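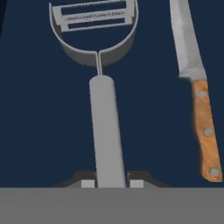

Research > Robotics > Simulation and Manipulation > Full Text

5.2 The peeler failures

We had meant this section to be a short one. The kitchen tools were added to the Asen benchmark late, in November, mostly to give the policy something with a slimmer handle than the mugs and bottles it had been trained on, and our first reading of the results was that everything had gone rather well. Of the 270 simulated trials with a vegetable peeler as the target, 200 were scored as successful grasps. We were pleased with that, and we said so in an early draft that a few patient colleagues were kind enough to read.

It was Rostyslav Maksymiv who spoiled the party, for which we remain grateful. On a Monday he sat down to replay the successful trials for a talk and noticed that in a good many of them the peeler rose from the surface before the finger pads had closed on it. The tool simply floated up with the hand, a small gap of daylight on either side of the handle, and the scoring script (which asked only for the height of the object and whether any contact had been reported) was perfectly happy.

Figure 2 shows the arrangement from the wrist view, with the handle of the Y-shaped peeler between the two pads and a kitchen knife lying off to the right. To the eye the geometry is quite ordinary. The trouble is in what the physics engine was given to work with, which is a different shape from the one that gets drawn. Our import tool, Drillix, wraps each object in a simplified collision shape, and for the peeler it had produced a single convex hull. A hull of that kind has to stretch from the wide curved head all the way down to the end of the narrow handle, and so the open space beside the handle was filled in with a solid wedge that no camera could see. The pads met the wedge, the contact flag went up, and the lift began.

Once we knew what to look for, we found a second fault hiding behind the first one. The Rikano controller stops closing the fingers when the measured force passes a threshold, and it does not check the width of the opening against the width it expected. With a mug this hardly matters. With a thin handle it meant the controller had no way to tell a firm grip from a pair of pads pressing on nothing at all, and we had leaned on that same signal when we chose which trials to keep for training. We then went back through the 2,000 stored episodes for all objects and marked every one in which the opening at lift was wider than the visible part being held.

We would like to dwell for a moment on the knife, even though it was never the target in these trials. The same import settings had been used for it. Our clearance check measures distance between collision shapes, and we had been treating that check as a safety measure – perhaps too trustingly. A false hull can make a policy overly shy of a blade, and that is merely annoying. A policy that has learned it may lift a tool without properly holding it is a more serious matter, and we have withdrawn the checkpoint trained on these episodes and asked Cheng, the group hosting the hardware runs, to delete their copy.

The repaired pipeline splits each tool into several smaller convex parts, and a grasp now counts only if both pads touch the drawn surface as well as the collision shape. Rescoring under the new rule is under way, and until it is finished we report no success rate for the peeler. The corresponding row in the results table has been left blank.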